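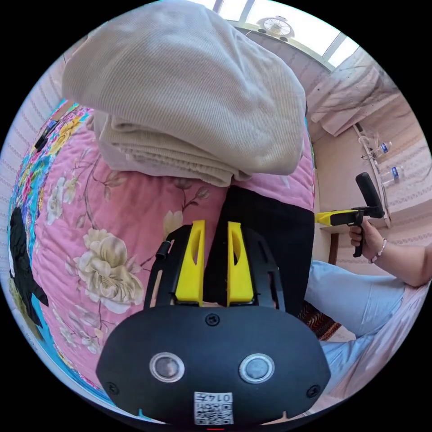
图1 粉色花卉图案绗缝被

首页 项目 进展报告 数据政策 联系
站内搜索 请输入关键词

Tisus项目进展报告:家庭床品洗涤负荷与纤维脱落
提交对象:Sondus计划管理办公室
报告期:第三期
最后更新:10月

一、报告期内状态概述

本期工作包括第二工作包(入户洗涤日志)的收尾、第三工作包(实验室洗涤与滤出物称量)的主体试验,以及第四工作包(排水端过滤)的前期准备。第二工作包已关闭数据录入。第三工作包进度落后于计划一个月,原因见第四节。第四工作包按计划进行,尚无可报告的测量结果。

预算执行与上期预测基本一致。设备科目有少量结余,耗材科目超出预算线,超出部分来自滤膜。调剂申请已随本报告附上,不涉及总额变更。

二、入户洗涤日志

Cáceres与Wasdale两地的日志收集均已结束。两地各招募80户,样本框与申请书一致。住户按床品类别填写每次洗涤的程序、设定温度、装载方式、洗涤剂类型和干燥方式,绗缝被、被套、床单、枕套分别记录。混洗的衣物只记录大类和深浅色,不要求逐件登记。

清理后保留的有效洗涤记录为586条。剔除的记录主要有两种情况:一是未填写程序名称,且无法由机型和时长反推;二是同一次洗涤被两名家庭成员重复填写。对第二种情况,保留字段较完整的一条,另一条转入备查表,不参与计算。

两地的填写质量有差别。Cáceres的日志在温度一栏缺失较多,当地不少机型面板以程序编号代替温度,住户照抄编号,需要逐一对照说明书换算。Wasdale的日志温度栏较完整,但装载方式一栏用语不统一,“半满”和“正常”两个选项之间的界线不清。编码手册已补充判定规则,旧记录按新规则重新编码,由两名编码员独立完成,分歧项提交第三人裁定。

从已编码的记录看,绗缝被的洗涤间隔明显长于被套和床单,且分布很宽。部分住户只在换季收纳前洗一次,部分住户与床单同步洗涤。间隔与床品材质的关系弱于与晾晒条件的关系:有室外晾晒空间的住户洗得更勤。该关系在两地方向相同,Wasdale一侧受季节影响较大,需要分季节报告,合并估计值暂不公布。

混洗情况比申请书中的假设更普遍。原假设认为大件床品多为单独洗涤,日志显示仍有相当一部分与衣物同机,深色衣物与浅色床品同机的情况也存在。混洗会改变机内摩擦条件,也会使滤出物的来源难以区分。实验室方案已据此增设混洗组。
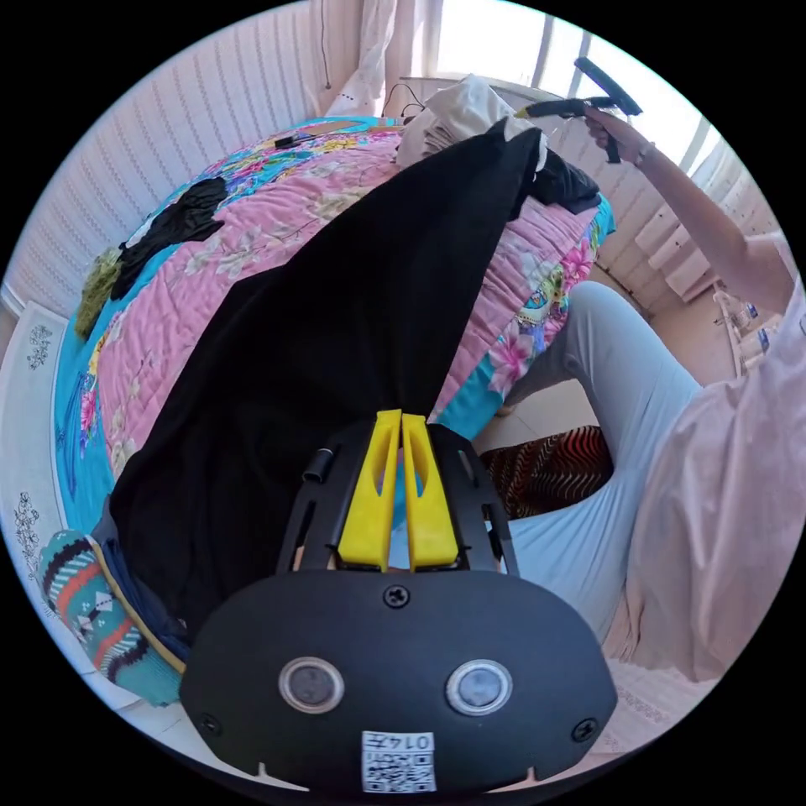

三、实验室洗涤与滤出物称量

3.1 试样与预处理

试样分为三类:棉质被套料、涤棉混纺床单料、带填充层的绗缝料。每类试样均取自同一批次,裁切后锁边,锁边线与面料异色,便于在显微镜下将缝线碎屑与面料纤维分开。试样在恒温恒湿条件下平衡后称量,再进入洗涤循环。首次洗涤的滤出物单独保存,不并入后续循环的平均值。新料表面残留的浮纤在首次洗涤中脱落较多,并入后会抬高整体估计。

绗缝料的处理与前两类不同。填充层纤维可能从针孔处逸出,与面层纤维混在同一张滤膜上。本期采用的办法是对填充层预先做示踪染色,滤出物在荧光下分别计读。染色本身对纤维表面摩擦有无影响,正由平行的未染色组核对,结果下期报告。

3.2 洗涤条件

常规组采用40以上温区之外的低温程序作为基准的设想已放弃。日志显示,住户使用最多的设定集中在中温标准程序,基准条件随之改为中温。低温和高温作为对照保留。洗涤剂采用无酶标准粉剂,另设一组液体洗涤剂,用于检验泡沫量对滤出物的影响。

混洗组以深色针织衣料作为伴洗物。选择深色是为了让衣料纤维在滤膜上可直接辨识,省去一次染色。伴洗物与床品试样的质量比按日志中装载栏的编码结果设定,取两个水平。

3.3 称量与空白

排水经粗滤后进入真空抽滤装置,滤膜烘干、平衡后用分析天平称量。每个批次设置空机空白和运输空白。前期空机空白偏高,经排查,门封胶圈褶皱内有前一批次的残留纤维。操作规程已增加胶圈擦拭和一次空机漂洗,修改后空白值回落到检出限附近。修改前完成的批次不作废,但在数据库中加注标记,敏感性分析时单独剔除后重算。

3.4 已完成的批次

本期完成洗涤批次41个,覆盖三类试样的基准条件和部分混洗条件。绗缝料混洗组尚未开始。初步读数有以下几点可以报告,均未经最终质控:

(1)棉质被套料的脱落量在前几次循环内下降,之后趋于平稳。
(2)涤棉混纺料的脱落量低于棉质料,但组间离散较大,离散的来源尚未分离。
(3)液体洗涤剂与粉剂之间的差别小于批次间波动,现有批次数不足以作出判断。
(4)混洗组滤出物总量上升,上升部分多数可归于伴洗衣料,床品自身的脱落量变化方向在两个质量比水平上不一致。

第(4)点与已发表的单品洗涤结果不能直接比较。后者多以衣物为对象,装载量和机型差异也大。报告终稿将只引用装载条件可换算的文献值。

四、偏差与处理

4.1 滤膜供应

原定孔径的滤膜在报告期中段断供。替代品标称孔径相同,但厚度和吸湿性不同,平衡时间需要延长。项目组用同一份均质悬浊液对新旧两种滤膜做了平行比对,得到换算系数及其不确定度。换算系数只用于替代品批次,原滤膜批次保持原值。这项比对占用了试验机时,是第三工作包延后的主要原因。

4.2 机型替换

二号试验机排水泵故障,维修后排水流速与维修前不同。排水流速影响滚筒内残留水量,进而影响下一循环的摩擦条件。维修后的批次全部调整至一号机,二号机转用于第四工作包的过滤器安装试验,该试验对流速重复性的要求较低。

4.3 日志的知情同意

Wasdale有少数住户在填写期内更换了洗衣机。原同意书列明了机型信息的用途,未列明更换设备的情形。补充说明已寄出,收到签回之前,更换后的记录处于锁定状态,不进入分析集。上述586条有效记录不含锁定部分。

五、数据管理

日志数据与实验室数据分库存放,以试样类别和程序编码作为连接字段,不使用住户编号。住户地址在编码完成后已从工作库删除,仅在招募登记表中保留,登记表由伦理办公室保管。滤膜显微图像按批次归档,原始文件只读,标注文件另存并保留版本记录。

数据字典第二版已在项目内部发布。与第一版相比,温度字段拆分为“住户填写值”和“换算值”,装载字段增加“编码规则版本”。第一版导出的表格请勿与第二版混用,字段名相同但取值范围已变。

六、传播与对外联系

本期无论文投稿。会议摘要一篇已提交,内容限于日志编码方法,不含脱落量数据。面向参与住户的简报已分别用西班牙语和英语寄发,简报只给出洗涤间隔的分布图和填写情况说明,不给出洗涤建议。有住户来信询问是否应减少绗缝被的洗涤次数,统一答复为现阶段数据不足以支持建议。

七、下期安排

绗缝料混洗组优先排入一号机,示踪染色的平行核对同步进行。机时若仍不足,将先完成中温条件,高温对照顺延,低温对照只做单一质量比水平。

第四工作包将完成排水端过滤器的安装和压降测量。过滤器在绗缝料条件下的堵塞时间是关键参数,若堵塞早于单次程序结束,需改用两级过滤,相应的耗材费用未列入现预算,届时另行申请。

日志部分将完成分季节的间隔估计,并按床品类别给出两地的对照表。缺失温度的记录拟采用多重插补,插补模型的变量清单在下期报告提交前送管理办公室备案。

八、需要管理办公室答复的事项

(1)耗材科目调剂申请。
(2)第三工作包交付日期顺延一个月。
(3)锁定记录在签回截止后仍未收到同意的,是否可以保留更换设备之前的部分。项目组倾向于保留,同意书原文对此没有限制性表述。

附件:调剂申请表;滤膜比对记录;编码手册修订页;数据字典第二版。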